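Home Threads Lists Search Log in

Thread: open day at the Honwood surgical robotics lab

1/ Spent the day at Honwood, where the surgical robotics group opened its bench lab to outside engineers. I build cable-driven wrists for a living, so this is going to be mostly about cables, backlash and thread. Notes in the order I took them.

2/ Format: short talk, bench demonstration, then open questions in the corridor until they wanted the corridor back. Ghazal Ahmadpour ran the talk. Behrouz Safavi ran the bench and did most of the corridor.

3/ The project is called Takdale. The goal is narrow: suturing subtasks on tissue, two arms, one needle, one thread. Needle pickup, needle pass, thread pull-through, knot. They treat each one as a separate problem with its own controller and its own failure log.

4/ They are not claiming an autonomous surgeon. Ahmadpour said so on her first slide and again when someone asked about timelines. Her answer on timelines was "ask me about knots."

5/ So, knots. The needle pass looks hard and is fairly well behaved. The needle is rigid, its curvature is known, and once you have a decent grasp pose you can predict where the tip goes. Thread has none of that. It bends, twists, keeps a set from the package, and slides in the jaws.

6/ Their log covers 327 knot attempts since December. The talk sorted failures by cause. The biggest group was the tail slipping out of the jaws during cinching. Second was the wrap falling off the jaws before the tail was grasped. Collisions between the instruments were a distant third.

7/ I expected collisions to be higher. When you tie with two instruments the tips spend most of their time very close together, and the thread is thin enough that a small error in tip position means you close on air.

8/ The bench view of that stage. Upper instrument holding thread, lower one brought up to meet it, tips close to touching. 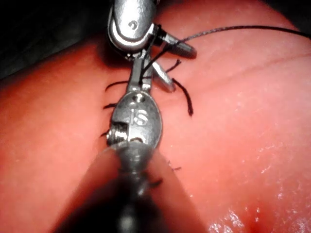 Instrument view at the Honwood bench: two grippers and dark suture over tissue, Takdale knot demonstration.

9/ Look at the strand going off toward the upper right. It runs nearly taut. Tension on the standing part is the variable they spend the most effort on. Too little and the loop opens up. Too much and you pull on tissue.

10/ Also look at the loose tail, with its frayed tip resting on the tissue. Safavi's comment on tails in general: fraying makes the end wider and fuzzier to a segmentation model, so the estimated endpoint wanders. They now grasp a set distance back from the estimated end and accept a longer tail.

11/ There are short ends sticking out on the left side as well. For a person, sorting out which end belongs to what is trivial. For a tracker that works on thin dark curves, every extra end is a candidate. Their tracker keeps up to 4 hypotheses and drops the ones that don't move when the thread is pulled.

12/ I asked whether they could pull very slightly on purpose, just to disambiguate. Yes, they do that. It is called a probe move in their code and it costs time. Safavi would like to get rid of it.

13/ Hardware. Cable-driven wrists, motors well back from the tips. Anyone who has worked with these knows the trade: slim, light at the end, and the encoder at the motor tells you only approximately where the jaw is. Stretch and friction sit in between.

14/ They correct for it with a learned offset, refitted every time an instrument is changed. Refit takes over 2 hours if done the full way. There is a short version for demonstrations. They were open about having used the short version for us.

15/ Question from the floor: why not put sensors at the tip? Cleaning, space and cable routing. I have given that same answer to customers many times and it was pleasant to hear somebody else give it.

16/ Jaw force. No direct measurement. They infer it from motor current, which works once the jaws are closed on something stiff and works badly on thread. A single strand of suture between metal jaws hardly changes the current at all. "Did I grasp it" is answered by the cameras.

17/ This means that when an instrument body hides its own tips, the system doesn't know whether it is holding the thread. It backs off, looks, and comes in again. Lots of the elapsed time in a run is backing off and looking.

18/ Glare was the other vision topic. Moist tissue throws small white highlights, polished instruments throw larger ones, and both shift as things move. They tried crossed polarizers and lost too much light. Current fix is a second exposure and a mask.

19/ On tissue. Silicone pads are repeatable and will give you nice numbers. Ahmadpour's position is that results on pads should be reported separately and never averaged with tissue results. Drag on the thread differs and so does the way the surface follows when you pull. I agree and wish more papers did it.

20/ Software side. The planner is a plain state machine with hand-written transitions. Learned parts are the thread tracker and the wrist offset. Somebody asked why the whole thing wasn't learned end to end. Safavi: when it stops, he wants to read which state it stopped in.

21/ Flokelard had a table by the door with its small instrument test rig. It cycles a wrist through its range and logs cable tension. Decent rig. The fixture clamps on the outer tube, which I don't love, since any slip there shows up as hysteresis. Their engineer had heard this before.

22/ We were allowed 3 minutes each on the teleoperation console. I tried to tie a single throw. I got the wrap on, went for the tail, missed it, went again and lost the wrap. This is failure group two from post 6, for those keeping records.

23/ The console has no force feedback. You watch the surface deform and watch the thread straighten, and you judge load from that. The people who use it daily say they stop missing the feedback after a while. I had 3 minutes and missed it the whole time.

24/ Things I would have liked more of: cable life figures, any data on how the offset drifts within one session, and a look at the failure videos. The slides had stills only. Ahmadpour said a technical report is being written and the drift data will be in it.

25/ Things I am taking back to the shop: grasp back from the end, log the state at every stop, keep bench materials in separate tables. The probe move too, possibly. We have a wire-feeding job where it could help.

26/ A few replies asked whether the lab takes visitors outside open days. Write to them first. They want to know what you work on, and they don't do tours during data runs.

27/ Correction to 14: the full refit is per instrument, so double it for a pair. Thanks to Safavi for the note.

Recent from this author
Backlash in small wrists, measured three ways
Wire feeding with two grippers: what we changed
Notes on cable pretension and creep
Reading motor current as force, and when to stop

Last updated: January 2020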